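Carpet smells musty after washing, what to do?

Letay Workneh
Hello to all. I washed the carpet of my living room with 200 ml of carpet shampoo in a bucket, and now there is a smell like old cellar. I have kept the windows open for 2 days already. Is it possible to save it without paying a cleaning company? The one in Pustura wants 151 for one carpet.

Sibiya
Baking soda. Leave it the night, then vacuum.

Leandro Cisternas
Baking soda is good, but first the carpet must be completely dry, also on the back side. Fold one corner and touch it with your hand. If it is damp, lift this side on two chairs and put a fan under it for the night. Mine is in a room with a lot of seating, so I know this work.
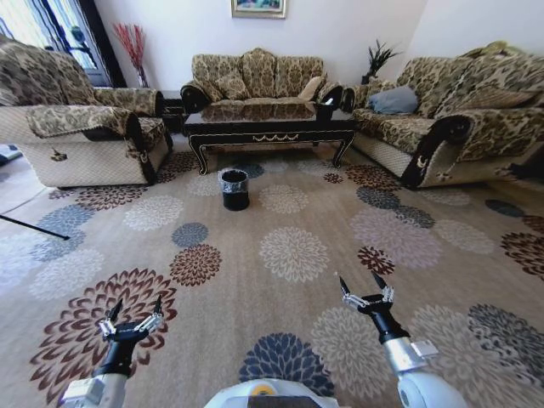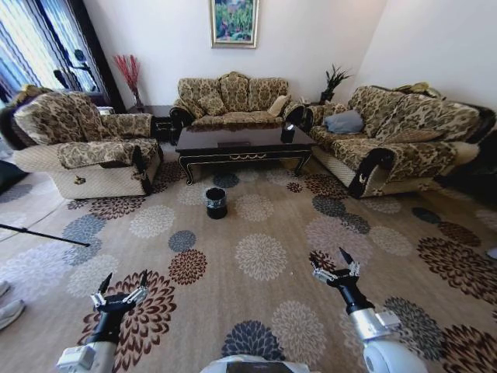
When the back is dry, put the soda and wait 20 minutes minimum, better until morning. Vacuum slowly in both directions. Next time please use half of the shampoo, and rinse with clean water. If the smell stays, check the floor too.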